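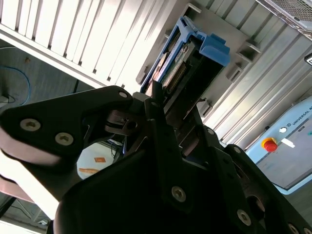 SASTON, April

By the Drukell College newsroom

Robot club enters desktop rebuild contest, with reservations

The Drukell College Robotics Club will enter the Mollau Cup this year with a two-task program for servicing a desktop computer: take a hard drive out of its bay, and put parts back in from a tray. The club would like it known at the outset that it isn't sure the program is ready, and that it has some doubts about what the contest measures.

The Mollau Cup asks student teams to have a robot swap parts in an ordinary tower PC inside a 40-minute round. The organisers' flyer calls this "the future of repair". Club members have spent around 200 hours on it since the start of the academic year and would put it less strongly. A second-year with a screwdriver can change a drive in the time it takes the arm to find the bay.

What has come out of those hours is a test log. In the last block of practice the club ran 66 attempts at seating a drive, each starting from the same position in the parts tray. Of these, 11 finished without a person touching the robot, the drive or the case. The college was asked by the contest's sponsor, Hoekstra, whether it would prefer to publish the best run on video. It would prefer to publish the log.

The failures are dull and they repeat. A drive that goes in slightly skewed stops against the wall of the bay. Cables that were tucked aside at the start of a run drift back over the opening. The blue plastic carriers have their own trouble, as they flex when the fingers close on them, and a grip that is firm enough to push with is often firm enough to bend the thing being pushed. Better software will help with some of this. The club is less convinced that it will help with all of it, and has asked for time on the workshop's mill to cut new fingertips.

There is also the matter of what counts as automatic. Under the Mollau rules a team may place every part in the tray by hand before the clock starts, facing the right way and at a known height. That is a generous rule. In a real repair shop the parts arrive in a box, in somebody's backpack, or still in their packaging, and the computer is full of dust. The club has taken advantage of the rule like everyone else, and thinks the public should know it exists when the scores are read out.

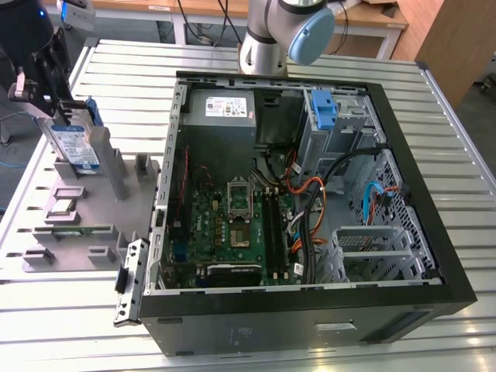 Drukell College Robotics Club, School of Engineering and Trades

The practice set-up is a black tower laid on its side on a slatted aluminium table with the panel off. The grey tray beside it takes a memory module and other components as well as the drive. Memory is on the contest list for the second task. The club has not attempted it often enough to give a figure and will not be guessing at one here.

Students take the work for credit as part of the automation elective, and the assessment does not depend on the contest result. Marks are given for the test plan, for the written account of each failure, and for whether another group can pick up the program and get it going from the notes alone. That last requirement caught out several groups in first term, when a taught position saved under a name like "final2" proved to be of no use to the people who inherited it. The lab now has a naming convention, which is occasionally followed.

Some claims made for projects like this one deserve a second look. It is often said that robots of this kind will keep old computers out of landfill. They might. The club has seen no costing that compares a robot cell with a trained technician on the same pile of machines, and until somebody produces one the college will leave the word "sustainable" out of its publicity. It is also said that students who take part walk straight into jobs. Some do, and some would have anyway.

The case for entering is a modest one. Cases, carriers and cables were designed for human hands, and students learn a good deal about grip, tolerance and patience by asking a machine to deal with them. They learn to stop a run early, too. Safe working near the arm is taught before any programming, and every student has to show they can reach the emergency stop from where they intend to stand.

The club will run the two tasks at an open afternoon in the Saston workshop before the contest. Doors open at 2 pm. Visitors will see full runs, including the ones that fail, and the test log will be on the bench for anybody who wants to read it. Children are welcome behind the line marked on the floor. There is limited parking on the workshop side of the campus and the bus is the better choice.

Teams from other colleges who have logs of their own are invited to bring them. The club is particularly keen to compare results from anyone using a different drive carrier, and would be pleased to be told it has been holding the thing wrong.

Media wanting to film should write to the college newsroom beforehand. Requests to film only successful attempts will be declined.

Home News Student projects Events Contact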